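The Slow Pleasures of a Small-Town Copy Shop
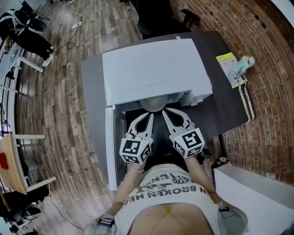
At the printer, with its front open.

The copy shop in Hidmont sits between a shoe repair place and a bakery, and if you time your visit right you can get resoled, fed and photocopied before ten in the morning. I have been going there for 21 years, first with school flyers and later with family recipes, and I still find reasons to stop in when I could perfectly well do the job at home.

Part of it is the paper. There is a wall of it, floor to ceiling, in colors with names like Oatmeal and Wet Slate, and you are allowed to pull out a sheet and feel it. I once spent most of a November afternoon choosing between two creams for a cousin's wedding program (I picked the wrong one, and she was gracious about it). The good heavy stock comes over from Forico, a mill town up the river, and it has a faint tooth to it that takes ink beautifully.

The other part is the company. A copy shop is one of the last places where you stand beside a stranger and see what matters to them that week. I have seen lost cat notices, a hand-drawn map of a family farm in Nilton, choir music, tax forms, and one very thick manuscript that took almost 700 sheets and a good deal of patience from the rest of us in line. People will tell you about their pages if you ask. They'll often tell you if you don't.

It was in that line that I first heard about the Ban Almanac, which has become a small obsession of mine. It's a stapled booklet of planting dates, frost warnings and pie recipes, put together each winter in the village of Ban and copied right there at the Hidmont counter. Last winter's print run came to 2187, every one of them folded by hand at the long table in back. It costs three dollars. I buy several and mail them to friends who have moved away, and they write back to argue about the rhubarb.

I know the prices at the big online printers are lower, and I've used them in a pinch. The boxes arrive and everything inside is square and clean. But I miss the smell of warm toner, and the talk, and somebody looking over my shoulder to mention, kindly, that I've spelled "potluck" with two t's.

If you go, park behind the bakery, and bring small bills for the almanac.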